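Search the archive Search

List: cell-builders
Subject: Re: Open day at Drellport – anyone going?
From: Hanne Hafþórsson

Hiba Hourani wrote:

> Hi all,
>
> Drellport is holding its spring open day in March and the bin picking
> cell is on the list of demonstrations. I can't make it this year. We
> are trying to decide at Dorneck whether mixed bins are worth another
> look. Our last attempt was on one part family only and it still took
> most of a summer.
>
> If anyone goes, I would like to know:
>
> 1. What do they put in the bin? Real mixed items or a tidy set?
> 2. How do they deal with soft things?
> 3. How are the cables and hoses run down to the gripper?
> 4. Do they let visitors ask the people who run it, or is it a
> slide show with a robot behind glass?
>
> Photos welcome. Thanks in advance.
>
> Hiba

Hiba, all,

I went, and stayed from 10 in the morning until they started stacking the chairs. I'll take your questions in order, then add some notes on the rest of the day for those who asked me off list.

The open day takes up the ground floor and the long room upstairs. You sign in at the side entrance, not the main one, and the sign for it is small. Parking is across the road. They had 71 people signed in by lunch according to the sheet at the desk, and it felt busier than that near the robot cells. The bin picking demonstration ran on the hour, with a short talk first. I watched it at 11 and again at 2, and the second run was the better one to see, with fewer people and more time to talk.

The talk covered how they collect a grasp attempt, label it and go on to the next. Each run is 13 attempts and then a pause while somebody rearranges the contents by hand. They have done 700 runs with the present gripper. The target for the whole project, which they call Hotia, is to have the cell working through a bin without a person picking the next item. They were open about not being there. At the 11 run, the arm gave up on an item twice and the operator stopped it and moved things around. At the 2 run it was stopped once.

The arm is a KUKA and it works down into a gray metal bin on a table. I took this one during the second demonstration, while it was on the duster.

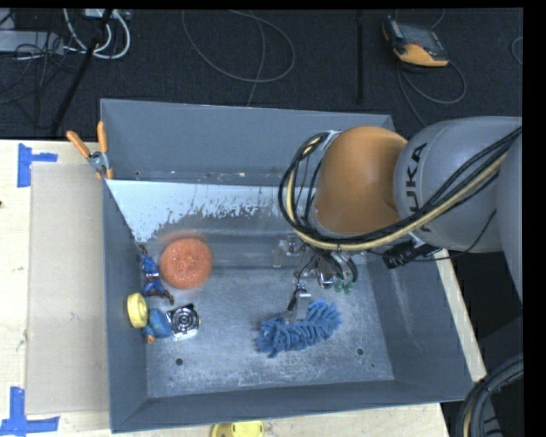 1. What goes in the bin

Mixed, and not tidy. Going by what I saw, the idea is to have things that differ in shape and in how much they give. There was a sponge-like orange ball, a small action figure in blue, a couple of brightly colored rounded things, a square silver and black piece that could pass for a small fan, and the blue duster. Nothing resembling a production part in that run. I asked about this and was told they have a second set made up of brackets and castings from Eskildsen, but it was not part of the demonstration and I did not see it.

The bin itself has sloping sides, and the floor is well scuffed. If you plan to copy the layout, note that they clamp at the rim. I saw a spring clamp on one corner and did not think to check the others.

2. Soft things

The duster is the shaggy microfiber kind, with thick strands pointing every way. The operator said it is one of the hardest items they own. The camera sees a cloud of strands and the software has to guess where there is anything solid to close on. Their current rule is to aim for the middle of the mass and go in slowly. He said the sponge is easy by comparison, and that they expected the opposite when they started.

I asked if they had tried suction on soft items. They have, on a different arm, and gave it up for anything with loose fibers. He did not have figures for it and I did not press.

3. Cables and hoses

You will not like this part. The cables come across the outside of the arm as a bundle, pass under the orange joint and go up around it in a wide loop. It is held with a tie or bracket near the top of the joint. There are hoses and more wiring at the gripper. The operator said the slack is needed for the wrist to turn and that they limit the rotation in software so nothing winds up. They have changed cables on this cell before. I got the impression a proper dress pack is on the wish list and waiting on money.

For our own cell I would still run it closer to the arm. Your summer project had the same trouble, if I remember right, and you ended up rerouting everything in the last week.

4. Talking to the people who run it

Yes, and this was the best part of the day. There was no glass, only a rope and a line on the floor, and between runs you could ask what you liked. Two people ran it, one at the robot and one at the screens. The one at the screens let me look through a set of failed attempts, sorted by cause. The biggest group was the gripper touching a neighboring item on the way down. Slipping was second. I had expected those the other way around.

Rest of the day

The upstairs room had the student work and a table on risk assessment for small cells. The handout from that table is good and I took a spare, which I can scan if anyone wants it. There was a palletizing demonstration at noon that I skipped. People who went said it was the same as last year with a new infeed.

Lunch is 100 yards down the road and gets full at half past twelve. Go early or bring something.

On whether mixed bins are worth another look for Dorneck: I would say yes for trials and no for a quote to a customer. What they have is useful for learning where grasps fail, and they were willing to share their list of causes. Write to the open day address and say which cell you are asking about. They told me a visit for a small group outside the open day is possible, up to six people, on a morning when the cell is free. If there is interest from this list I don't mind setting it up. Reply to me directly by the end of the month and say whether you would want to bring parts. They are happy to try a visitor's parts if they get them a week ahead, and they asked for at least three of each.

Hiba, I have more photos of the upstairs tables but no others of the cell that came out sharp. I'll send the handout tonight.

Hanne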